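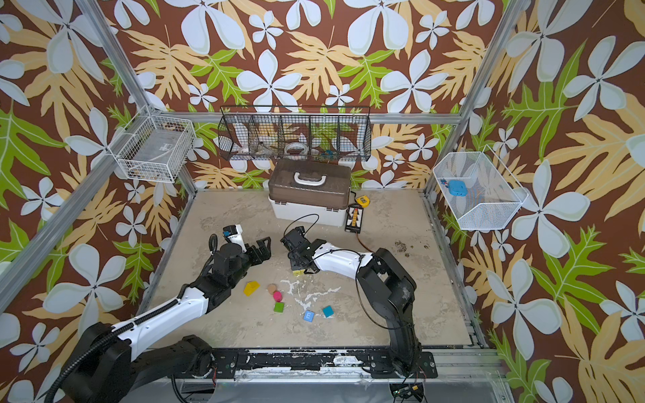 Papel de parede a descolar nas juntas, parede exterior
Pergunta de Hashini Kanagaratnam, secção Revestimentos

Apliquei papel vinílico Florer com cola Pranix numa parede virada a norte. As juntas abriram em 4 pontos, sempre na metade inferior. O reboco foi lixado, sem primário. Recolo só as juntas ou retiro tudo?

Resposta de Hipólito Retamal

Sem primário, o reboco absorve a água da cola antes de esta fazer presa. Se o resto do pano soar cheio ao toque, basta recolar: levantar a aba 2 cm para cada lado, escovar o pó, aplicar cola de juntas a pincel fino e passar o rolo de costura sem esmagar.

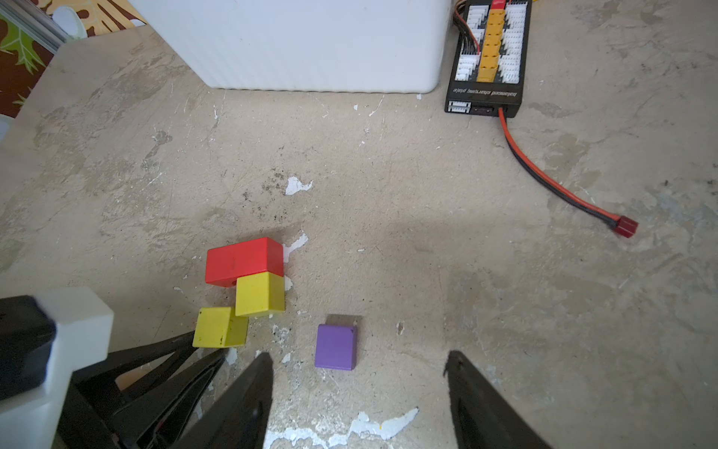

Limpar o excesso com esponja húmida antes de secar. Se a aba trouxer reboco agarrado, o suporte está fraco e o pano tem de sair inteiro.

Resposta de Korkor Gbeho

Meça a humidade primeiro. Numa parede a norte pode ser condensação, e nesse caso volta a abrir em junho ou quando for.

Resposta de Sunil Liyanage

Eu punha Rollanico e pronto. No meu aguentou.
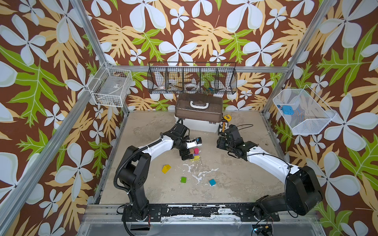 Papel de padrão tropical, com flores brancas e folhas sobre fundo castanho.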